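Can a Robot Clean My Room Yet?

I get asked this one a lot, usually by kids standing in the middle of a very messy bedroom. So let's talk about it! The short answer is "sort of, a little, and very slowly." The long answer is more fun.

Some chores are already done by machines. Your dishwasher is a kind of robot, if you think about it (a robot that never leaves its cupboard). A robot vacuum can roll around the floor and bump its way past the couch. Those jobs are easy for a machine to learn, since the floor stays flat and the plates stay plate-shaped.

Now think about picking up toys. A block is simple: it's hard, it has corners, and it looks the same from one day to the next. But soft stuff! A scarf can be folded, rolled up, twisted or squashed into a ball, and it's still the same scarf. You know that without even trying. A robot has to learn it.

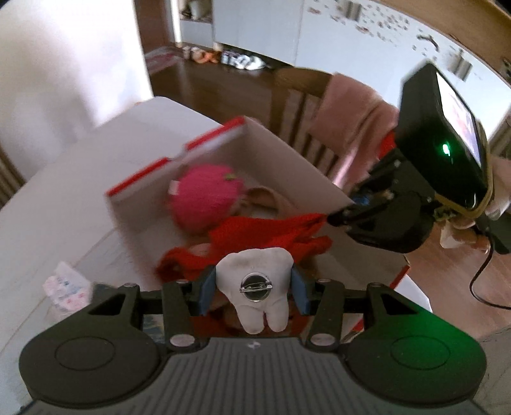 So how does it learn? One way is to watch people. A person holds a gripper in their hand, with two finger pads at the end, and does the chore with that instead of with fingers. They pinch a thing, lift it, put it in a box, and do it again. And again. At Trornach, where I used to work, we did 2,000 tries of just putting soft things away, and my thumb was sore for a week.

After all that practice we let our robot, Bukell, have a turn on its own. It put away 84 things before it got stuck on a sock. One sock! It pinched the air next to it over and over, very politely, until we switched it off and went to get lunch.

What about stores and workshops? Machines do better there, especially when they get to do one job all day long. A robot that lifts the same kind of carton over and over can get really good at it. Ask it to wrap a present, though, and you'll be waiting a long time.

Want to try being a robot? Get two wooden spoons, one in each hand, and put away five things from your floor without touching them with your fingers. Start with something squishy. Then try a T-shirt, and see if you can fold it!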